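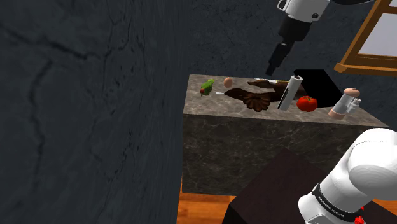

Tracing a dropped or toppled object in a simulated pick-and-place run

A pick that fails in simulation usually gets logged as "grasp failed" and counted with the rest, which is no help when the same policy is due to go on hardware. The procedure on this page separates the common causes: bad collision geometry, bad mass properties, a controller fault, and a planner that never knew an object was there. It uses our cluttered kitchen counter scene, where a downward-pointing gripper works over a marble counter holding a paper towel roll, with a tomato immediately to its right and a black boxy object behind the two of them. Upright objects with a close neighbour are where most of our faults have shown up, and the towel roll is the target in all the steps that follow.

The fault we were chasing

In the overnight batch for the Woltness scene set, the arm descended towards the roll, the roll tipped before the fingers closed, and the tomato left the counter at high speed. The run then carried on. The gripper closed on nothing, lifted, moved to the place pose, opened, and reported success. There were two separate faults in that log: the contact that tipped the roll, and the success flag. Treat them separately. The second one is the safety matter, as the same check was going to be used on the real cell.

What you need

– The full state log for the failed episode, not the summary file.
– The scene file and the seed.
– The simulator build used for the batch. Do not upgrade first.
– A viewer that can draw collision shapes over the visual meshes.

Step 1. Reproduce it

Load the scene with the original seed and run the episode three times with no changes. If all three fail at the same time step, go to Step 2. If they don't, check that the physics step is fixed and that nothing is reading the wall clock. In our case the planner had a time limit set in real seconds, so a busy machine returned a different path. Change the limit to a number of iterations and start again.

Do not try to debug an episode you can't repeat. Replay the logged joint positions instead and accept that you will only see the geometry side of the problem.

Step 2. Let the scene settle

Run the scene with the arm held still for 400 physics steps and plot the height and tilt of every object. An object that drifts, jitters or sinks during this period was placed in contact with something it shouldn't be touching.

Check these in order:

1. Overlap with the counter. The object should start slightly above the surface and fall onto it.
2. Overlap with a neighbour. Convex hulls are larger than the meshes they wrap, so two objects that look clear of each other can start in contact.
3. Tilt after settling. A cylinder that comes to rest off vertical has a bad base shape or a centre of mass in the wrong place.

The roll failed the third check. Its collision shape had been generated automatically and the base was faceted, with one corner lower than the rest.

Step 3. Draw the collision shapes

Turn on the collision overlay and step through the approach one physics step at a time. Note the first contact pair reported, with the names of both bodies. The first contact is the one that matters. Everything after it is a consequence, however dramatic it looks.

Our first contact was between the gripper body and the top of the roll. The fingers were not involved. The gripper model had been replaced in the asset update and the new one was longer, but the tool offset in the planner config was still the old value. The planner believed it had 35 mm of clearance and it had none.

To fix an offset fault:

1. Measure the distance from the flange to the fingertip in the model, with the fingers closed.
2. Enter that value in the planner config and in the controller config. They are separate files in Codent and neither one reads the other.
3. Rerun the approach with the target removed and check the fingertip position at the pre-grasp pose. It should agree with the command to within 2 mm.

Step 4. Check mass and friction

If an object leaves the counter much faster than anything that touched it, look at its mass before you look at the solver. A missing mass value is filled in from the default density and the mesh volume, and a mesh exported in the wrong units gives a nonsense result. The tomato had been given a mass of less than a gram. It was corrected by hand in the asset file.

Set friction after mass. Doing it the other way around hides the problem.

Step 5. Fix the success check

The original check passed if the gripper had reached the place pose and opened. It never looked at the object. Replace it with all of the following:

– Finger gap after closing is greater than the empty-close value.
– The target rises with the gripper during the lift.
– The target is inside the place region after release and has stopped moving.
– No body other than the target has been moved from its settled pose.

On hardware you won't have the object pose for free. The finger gap test still works, and it should stop the arm when it fails. Comfort Aidoo wrote the stop handler for the Prilell cell so that an empty close holds position and waits for an operator reset. An automatic retry was considered and rejected – a retry into a knocked-over object can pin it against the fixture.

Step 6. Rerun and record

Run 30 episodes with different seeds and keep every log, including the passes. Open at least a few of the passes in the viewer. Enter the fault, the first contact pair and the changed values in the fault register, and have someone who didn't make the fix sign it off. Veerle Coppens signed off ours on Tuesday, January 5, 2021.

Known limits

The counter is treated as rigid and the roll as a single solid body, so this procedure says nothing about crushing or loose paper catching on a finger. The window and wall meshes have no collision shapes. If your arm can reach them, add boxes before you trust any clearance figure.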